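# Week 6 handout: the cable snag, and what a green light does and doesn't tell you

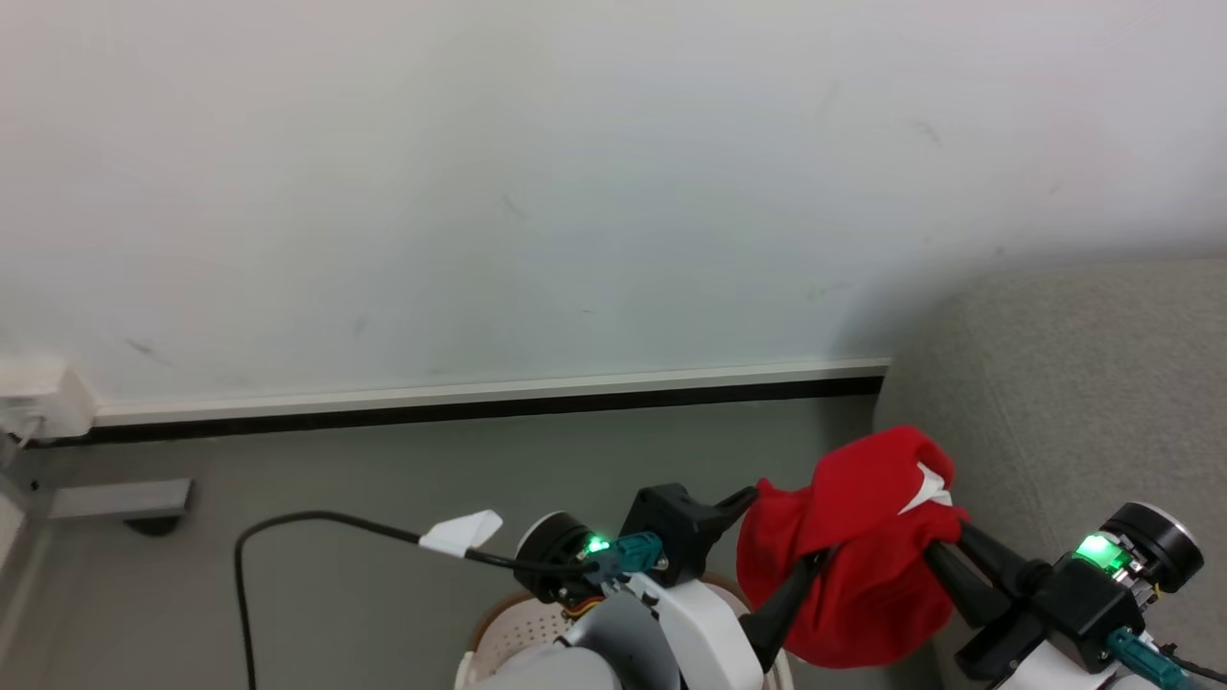 ## Why I'm spending a whole session on this

I promised you motion planning this week and I'm pushing it back, sorry! We had a fault on the two-arm laundry setup in April that taught me more than most of the planning chapter, and I'd like you to go through it while the log is still on the course drive (folder Osdale, file 493). Have the picture open while you read. You've got the right gripper holding the red cloth, the left one empty, the perforated basket partly under the left arm, and a black cable on the floor looping up toward the left wrist. Keep that cable in mind.

## What happened

The task is boring on purpose: pick a cloth up, move it across, drop it in the basket, repeat. Our task script (the one we call Jotidley) had been through nearly 600 cycles without a complaint. Then on one cycle the left arm reached out, slowed down, and stopped short of where it was told to go. No bang, no alarm. The right arm carried on with its half of the job, because as far as it knew everything was fine.

I was in the room and I missed it. I glanced at the wrists, saw green on both, and went back to my coffee. By the time I looked properly the left arm had been pulling against its own cable for 65 seconds. The loop had caught under the basket and there was no slack left. When we took the connector off, the strain had bent two pins.

## What the light means

On our arms the green wrist light means the joint has power and is talking to the controller. It says nothing about

- whether the arm got where it was going
- whether the gripper is holding anything
- whether a cable is tight

Two wrists can be green with one gripper full and one empty. Fine if that's the plan, bad if it isn't, and the light is the same either way.

## Why the software didn't catch it

This part's on me. The following-error limit (how far the arm may lag behind its command before it faults) was set to 2000 encoder counts. I'd raised it months earlier to get rid of false stops when a heavy towel was in the gripper, and I never put it back. The snag made a lag well under that. So the controller kept pushing, politely, the whole time.

Also, each arm was watching only itself. Nuvlow, our supervisor program, can stop both arms together, but only after one of them reports a fault, and neither did.

## What we changed

1. Tight lag limit by default. The loose one is switched on for heavy items and resets itself at the end of the cycle.
2. A timeout on every move. If the arm isn't there in time, both arms stop.
3. Cable check before each run: arms parked, power off, then run your hand along the whole cable from the floor to the wrist. Look under the basket too.
4. If you see a snag, hit the stop button first. Please don't reach in and free it with the power on! An arm that's pulling will jump when the cable lets go.

## For next time

Read the Osdale log and find the moment the left arm's lag starts to climb. Then write me half a page on this: what lag limit would have caught the snag and still let the towels through? There may not be a single good number, and if you think that's the case, tell me what you'd measure instead. Motor current is a fair place to start.

Lab groups meet in Carrasco as usual, 2 p.m. Bring closed shoes and tie back long hair.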